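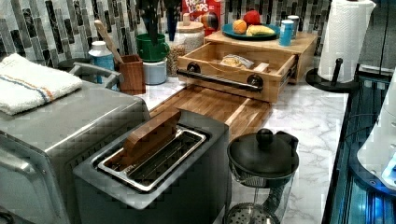 Counter storage box with drawer: keep it or put it in a cabinet?
Forum: Kitchen Organizing > Counters and Small Spaces

trilach_row
Posted 30 March 2023

We moved in January and I am still working out the counter. I have 85 inches of usable run between the sink and the wall, and most of it is gone. The toaster oven and the toaster stay because they get used every day. So does the French press.

What I can't decide on is the storage box. It is light wood with one drawer, and it came from the Bestanach outlet. Chips and other small snacks go in the drawer and the fruit plate goes on top. My spouse likes it. I think it takes up the best spot on the counter and makes us stack everything else around it.

The cereal is the other problem. It doesn't fit upright in the cabinet over the stove, so it ends up wherever there is room — sometimes lying flat.

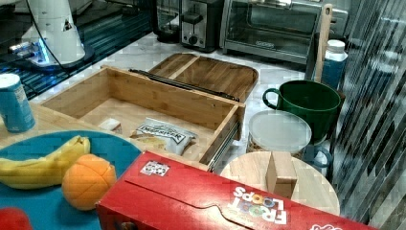

gelix_drawers
Keep the box. A drawer on the counter is worth more than a shelf you need a step stool for. I would take the cereal out of its box and put it in a tall canister. You already keep grain in one.

oatbin
Disagree on the drawer. A drawer on a counter needs clear space in front of it or you can't open it. That makes it a bigger footprint than it looks. Measure it pulled all the way out, then decide.

trilach_row
I measured. Pulled out, it reaches well over the cutting board, so I have to slide the board over before I can chop anything. I had not thought of that as part of the cost.

gelix_drawers
Then turn the box so the drawer opens along the wall. Ours has sat that way for 2 years. The pull is easier to reach from the side anyway.

oatbin
That only works if nothing is standing next to it. With a row of canisters on the back of the counter you would be opening the drawer into them.

trilach_row
Right, and the row is staying. The spoons have to be near the stove and I am not moving the jars again.
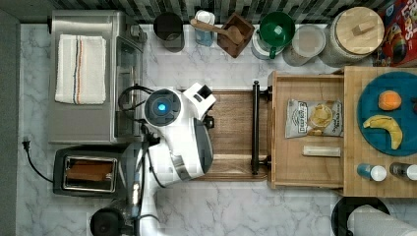
Back row seen from above, with the spoon holder in among the jars and the drawer open.

plainshelf
I had the same layout in our last place, on Rodrigues Street. Two things helped. I stored the long board on its edge beside the fridge, and I stopped keeping a towel on the toaster oven. Check your manual on the second one. Ours said to keep the top clear when it is on.

trilach_row
The towel gets moved before we cook. It does end up back there every time, though, so I will put up a hook. The board is too heavy for me to lift in and out every day.

oatbin
What about the mug on the canister? That would bother me more than the box would. You have to move it every time you want what is under it.

gelix_drawers
A mug takes one second to move. Leave it.

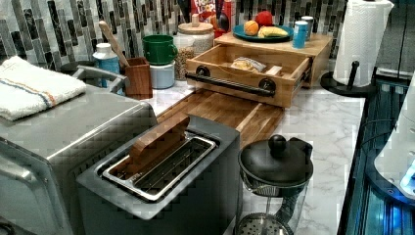 Fruit plate on top of the box, long board lying flat in front.

plainshelf
If the fruit is going to live up there anyway, the box is doing two jobs. I have come around to keeping it. I would still move the cereal.

oatbin
I would still put it in a cabinet and hang a wire basket for the fruit.

trilach_row
Cabinets are full. For now the box stays, the cereal goes in a canister and the hook goes up this weekend. If I am still sliding the board around in a month I will try it in the pantry. Does anyone know if the tall Gelix canisters hold a whole family-size box? The listing only gives the height.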